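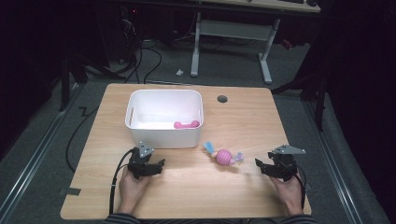 Toy tidying with two hand-held grippers. One toy in the bin, one on the table.

Last updated: March

Unit 8 – Can a machine do the chores yet?

Read these notes before the seminar. They replace the handout on warehouse sorting, which went over most of the same ground with duller material.

The short answer to the title is no, with a few exceptions that have been true for a long time. Dishwashers wash dishes. Vacuum robots vacuum the parts of the floor they can reach. What people mean when they ask the question is something else: can a machine walk or roll into a room it didn't set up, find what's out of place, and put it away? Keep that version in mind, since much of the writing on this subject slides from one to the other without telling you.

1. The toy bin problem

Picking up toys is the standard chore in demonstrations, and it's worth asking why. Toys are light. They're brightly colored. Most survive being dropped. A white bin with an open top is a generous target, and a flat wooden table has no rug fringe to snag on. If you wanted to design a household job that a machine might manage, you'd end up somewhere close to this one.

Look at who's doing the work in the photo, too. The grippers are held by a person. The fingers are mechanical, but the deciding is human: which toy, which hand, where to squeeze. This is a common way of collecting examples for a machine to learn from, and I have no quarrel with it as a method. My quarrel is with the talk that tends to follow, in which footage of a skilled person holding tools gets passed around as evidence of what robots can do. When you watch any clip for this course, write down who or what is moving the hand. If you can't tell, write that down.

Now take the toy on the table. It has a knobbly ball in the middle and soft bits at both ends. Grab it by the ball and you have something to hold. Grab it by a ribbon and it may swing or slip. A child of three works this out without being told. A program has to get it from somewhere, and what it learns on this toy may not carry over to a stuffed rabbit.

2. What "success" usually means

For the exercise we'll use a made-up vendor sheet for a tidying arm called the Ojala. The sheet says the arm was given 100 tries at placing a toy in a bin and managed 90. That sounds good until you start asking about it.

Who put the toy down before each try, and did they put it in the same place? Was it the same toy? When the arm failed, did it stop, or did it knock the bin over? Did a person reset the table between tries? A tidying machine that needs somebody to lay out the mess for it hasn't saved anyone much work.

Suppose the 90 is perfectly fair. Picture a playroom with 169 loose pieces in it, which any parent will tell you is a quiet afternoon. At nine in ten, you should expect to find quite a few of them still on the floor, under the sofa or stuck in the gripper. You then do the last part yourself, and the last part is the annoying part.

The second sheet in the pack, for the Skoltska, reports time per item and leaves out failures altogether. Compare the two and say which one you'd trust less. I go back and forth.

3. Two fingers

Simple grippers do better than you might think. Two flat pads that face each other can hold a block, a cup rim or a plush ear. They have trouble with flat things on flat surfaces (a playing card, a coin) and with anything wider than they can open.
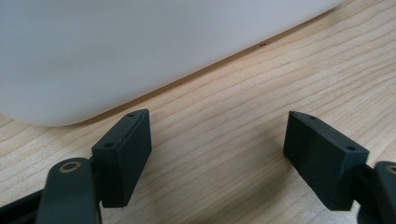

Ilham Mansour thinks I'm too hard on all this. Her complaint, made after last term's session and repeated in an email, is that I judge the machines against a finished housekeeper when I ought to judge them against where they were, and that a person guiding simple fingers is the cheapest way anyone has found to get a lot of honest examples from ordinary tables. She also says that dexterity is overrated – plenty of people with limited hand use keep a tidy house, by pushing, dragging and tipping things.

The last point is a fair one and I've changed the notes because of it. Pushing a bin to the table edge and sweeping toys into it would be tidying. I would still want to see it done in a stranger's house.

On the rest I'm unmoved. Being cheap to collect doesn't make a set of examples wide enough. Lots of pale tabletops may teach a machine a great deal about pale tabletops. Amerley Arthur's reading (in the pack, the marked pages only) makes the same argument about shop floors, where parts arrive in trays and the lighting never changes. Her view is that factories got their robots by rebuilding the work around them, and homes won't be rebuilt.

4. For the seminar

Pick one chore you did this week and write out every step, including the ones you did without thinking. Wiping a counter is a good choice. Loading a dryer is harder than it looks on paper.

Mark each step that depends on knowing something about the household: whose cup it is, whether the drawing on the table is finished or trash.

Bring one clip or article that claims a machine can do a chore. Note what was set up beforehand and whether a failure is shown anywhere. Groups Mallen and Plostport present first. Two pages at most, please – last time some of you brought six.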